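Budgeting for the Second Station

Skyrme's capital plan for automated sandwich assembly sets aside 153 hours of trials before any purchase order is signed. Llinos Bellis, who manages procurement, asked that trays, dividers and spare parts be priced apart from the arm -- a line the first budget lacked. Delivery is planned for May.

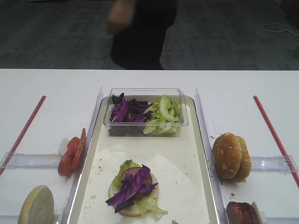
Should a kitchen lease or buy its first unit? Lease it for the trial period, and buy once the cost per shift is known.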